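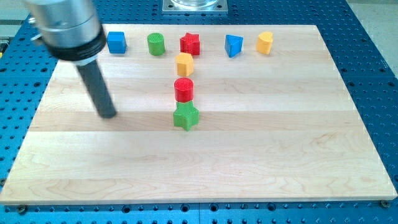 Handasus opens second workshop for small furniture makers

22nd September -- Handasus, the supplier of maple and beech boards for small furniture makers, has opened its second shared workshop, in the old Plarutov dairy building. The workshop has 900 square meters of floor and 15 benches, which can be rented by the day or by the month.

Members can buy boards directly from the store room and have them cut to size at the counter. A drying room will follow in March.

"Many of our customers work alone, in a garage or in a kitchen," said Špela Gashi, managing director of Handasus. "They asked us for a place where they can plane a wide table top and leave it overnight. We are very glad that we can now give them this place."

The first workshop, in Atanasov Street, has 261 members and stays open with the same hours. Membership cards are valid in both houses.

Evening courses start next month and are led by Ulises Agudelo, who has built chairs and cutting boards for many years. Each course has six places -- beginners are welcome, and tools are included in the price. The first subject is the gluing and oiling of kitchen boards.

Registration for benches and courses is possible at the counter of both workshops.

Press contact: Handasus, Office for Communication, Plarutov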